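¿Por qué le salen ojos a la patata?

¿Has abierto alguna vez el armario de la cocina y te has encontrado una patata con unos bultitos blancos que parecen cuernos? ¡Pues no está estropeada del todo, ni es un monstruo! Está intentando convertirse en una planta nueva, y lo hace sin tierra, sin que nadie la riegue y casi a oscuras. Vamos a ver cómo se las apaña.

Empecemos por una pregunta con trampa. ¿La patata es una raíz? Mucha gente diría que sí, porque crece bajo tierra, igual que la zanahoria. Pero la patata es un tallo. Sí, sí, ¡un tallo! La planta de la patata tiene tallos que suben hacia el sol, con sus hojas y sus flores, y otros que se meten a escondidas por debajo del suelo. En la punta de esos tallos subterráneos se va guardando comida, y la punta engorda y engorda hasta formar una bola. A esa bola los científicos la llaman tubérculo. Tú y yo la llamamos patata (y en muchos países, papa).

¿Y de dónde sale esa comida? La fabrican las hojas. Con la luz del sol, el agua y el aire, las hojas hacen azúcar. Una parte la gastan en crecer y la otra viaja tallo abajo, hasta el tubérculo, donde se transforma en almidón. El almidón es como una hucha: la planta ahorra en verano para poder gastar después del invierno, cuando las hojas ya se han secado y hay que empezar desde cero.

Ahora coge una patata y mírala de cerca. Verás que la piel tiene unos hoyitos pequeños, a veces con una rayita encima que parece una ceja. Son los ojos. No sirven para ver, claro, pero dentro de cada uno duermen unas yemas, que son brotes diminutos esperando su momento. En un extremo de la patata suele haber más ojos juntos que en el otro, y por ese lado acostumbra a brotar primero. El extremo contrario es por donde estaba unida a su planta, como si fuera el ombligo.
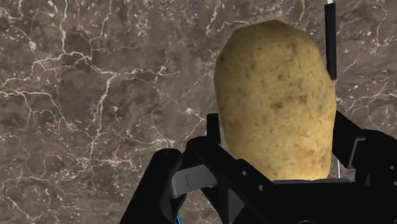
Plerov

La piel también tiene su historia. Es muy fina, pero hace un trabajo enorme: impide que la patata se seque y cierra el paso a muchos hongos y bacterias. Si te fijas, está llena de puntitos. Algunos son poros por los que la patata respira. ¡Porque respira! Aunque la hayan arrancado del suelo hace semanas sigue viva, gastando poquito a poco su almidón y tomando oxígeno del aire. Por eso no le gusta nada vivir en una bolsa de plástico cerrada — prefiere el papel, la tela o una caja con agujeros.

Otra cosa curiosa es la forma. Hay patatas redondas, largas, con chepa, con nariz... Una patata crece empujando la tierra, y si se topa con una piedra, le toca torcerse. Los colores también cambian mucho: las hay amarillas, rojas, marrones y hasta moradas por dentro.

¿Y qué despierta a las yemas? Sobre todo, el calor y el tiempo. Recién cosechada, la patata pasa una temporada de descanso en la que no brota aunque esté muy a gusto. Es una idea estupenda, porque si naciera en otoño, el frío mataría a la planta pequeñita. Cuando ese descanso termina y el lugar es templado, los brotes se ponen en marcha. A oscuras crecen largos, pálidos y flacuchos, buscando la luz como locos. Con luz salen cortos, gordos y de color verde o morado.

¡Ojo con lo verde! Si a una patata le da la luz muchos días, la piel empieza a ponerse verde. Ese color es clorofila, la misma que tienen las hojas, y no hace daño. El problema es que, al mismo tiempo, la patata puede fabricar solanina, una sustancia amarga que la defiende de los animales que se la quieren comer y que a nosotros nos puede sentar fatal. Los brotes también la tienen. Así que si ves una patata verde o con muchos brotes, enséñasela a una persona mayor antes de que acabe en la sartén.

Para probar en casa

Necesitas 2 patatas sanas, un plato, una caja con tapa y un cuaderno. Deja una patata en el plato, cerca de una ventana, y mete la otra en la caja. Cada domingo dibuja las dos y mide los brotes con una regla. ¿Cuál se despierta antes? ¿De qué color son? Apúntalo todo, también lo que te parezca raro — a veces un ojo crece un montón y el de al lado ni se mueve. Estas patatas son para investigar, así que no se comen. Después, si tienes una maceta grande, entierra una con los brotes hacia arriba, riégala sin pasarte y espera a que asomen las primeras hojas.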